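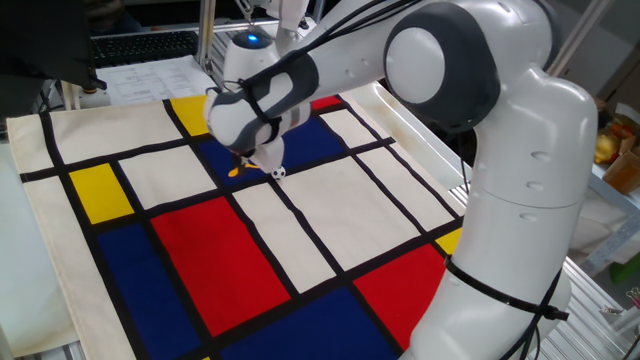

단체복 입고 검수 체크리스트 (코멘트 포함)
2019년 8월 28일 | 작성: Larysa Bilyk

Ostum 직원용 라운드 티셔츠 350장, 어제 오후에 창고로 들어왔어요. 봉제는 Ginanberg, 나염이랑 자수는 Elalier에서 했고요. 7월에 받은 승인 샘플을 옆에 놓고 하나씩 대조하면서 적었습니다. 제 말투 그대로 적었으니 딱딱한 보고서 기대하신 분들은 좀 봐주세요 ㅎㅎ

1. 박스 외관과 수량 — 합격
박스 8개 전부 테이프 멀쩡하고 젖은 자국도 없었어요. 송장 수량이랑 실물도 맞습니다. 다만 박스 옆면에 사이즈 표기가 한쪽에만 있어서 쌓아 놓으니까 안 보이더라고요. 다음 발주서에는 양쪽 표기로 넣을게요.

2. 원단 두께와 촉감 — 합격
샘플이랑 나란히 놓고 만져 봤는데 차이를 못 느꼈어요. 햇빛에 비춰 봐도 흰색이 심하게 비치지 않고요. 지난번 Moroz 건 때 얇은 원단 받고 고생한 걸 생각하면 이번엔 정말 마음에 들어요!

3. 배색 — 조건부 합격
몸판은 흰색, 소매단하고 목둘레는 진회색입니다. 형광등 밑에서는 똑같아 보이는데 창가로 가져가면 L 사이즈 일부의 목둘레가 살짝 푸른 기가 돌아요. 염색 로트가 다른 것 같다고 Ginanberg에 문의해 뒀어요. 입었을 때 티가 날 정도는 아니라서 일단 통과시켰습니다.
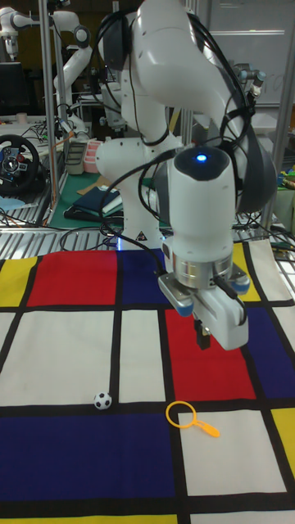

작업대 위로 내려온 흰색 로봇 팔과 그리퍼

4. 봉제 — 19장 재작업
밑단 실밥이 길게 남은 게 대부분이에요. 가위로 정리하면 끝나는 수준이라 반품까지는 안 갑니다. 옆선이 비틀린 건 못 찾았고, 어깨 테이프도 끝까지 잘 들어가 있어요. 저는 옷을 뒤집어서 겨드랑이부터 보는 버릇이 있는데(여기가 제일 잘 터지거든요) 당겨 봐도 벌어지는 데가 없었어요.

5. 실크 나염 로고 (등판) — 합격
2도 인쇄고, 색 경계가 깔끔합니다. 손톱으로 긁어 보고 마스킹테이프도 붙였다 떼어 봤는데 묻어나는 것 없었어요. 위치는 목 뒤 봉제선에서 자로 쟀고요, 한 장이 조금 내려간 것 같아서 세 번이나 다시 쟀는데 제가 옷을 삐뚤게 펴 놓은 거였네요.
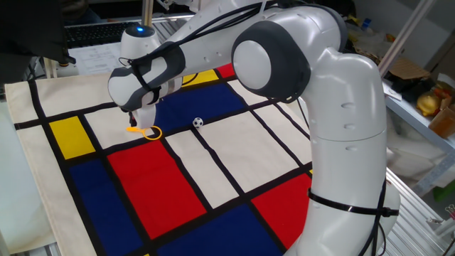

세탁 후 상태는 아직 모릅니다. 나염 두 장, 자수 두 장을 골라서 오늘 저녁에 집 세탁기로 돌려 볼 거예요. 결과는 이 문서 맨 밑에 덧붙일게요.

6. 왼쪽 가슴 자수 — 2장 불량
뒷면 심지가 덜 뜯겨서 까슬까슬한 게 한 장, 글자 끝에서 실이 풀린 게 한 장 나왔어요. Elalier 담당 Nizar Chamoun 씨한테 사진 보내니까 바로 다시 해 주겠다고 답이 왔습니다. 빠르다! 나머지는 실 색도 승인본이랑 잘 맞고 주변 원단이 우는 것도 없어요.

7. 사이즈 라벨과 케어 라벨 — 확인 필요
사이즈 라벨은 이상 없음. 케어 라벨에 건조기 금지 표시가 빠져 있는데 승인 샘플에도 없었더라고요. 샘플 단계에서 제가 놓친 거라 공장 탓은 못 하겠고, 안내문을 한 장씩 넣을지 Ostum 쪽에 물어보는 중입니다. 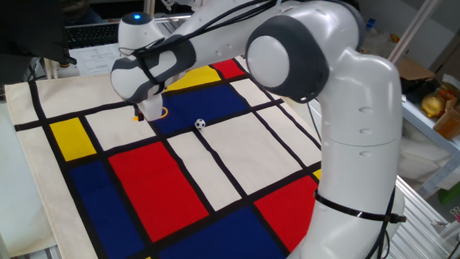

매트 위의 주황빛 도는 노란색 고리와 로봇 팔

8. 개별 포장 — 합격
비닐 접착면이 옷에 달라붙은 건 없었어요. 접는 방향이 제각각이라 로고가 앞으로 안 보이는 게 섞여 있긴 한데, 나눠 줄 때 불편할까 봐 적어만 둡니다. 다시 접자고는 안 할게요, 제 손목도 소중해서요.

남은 일
- 실밥 정리: 제가 내일 오전에
- 자수 불량분 Elalier로 발송: 택배 예약 완료
- 목둘레 색 관련 Ginanberg 답변: 대기 중
- 세탁 테스트 결과: 건조까지 끝나면 기입

출고는 세탁 결과 보고 나서 결정할게요. 그 전까지는 박스에 붙인 노란 보류 스티커 떼지 말아 주세요.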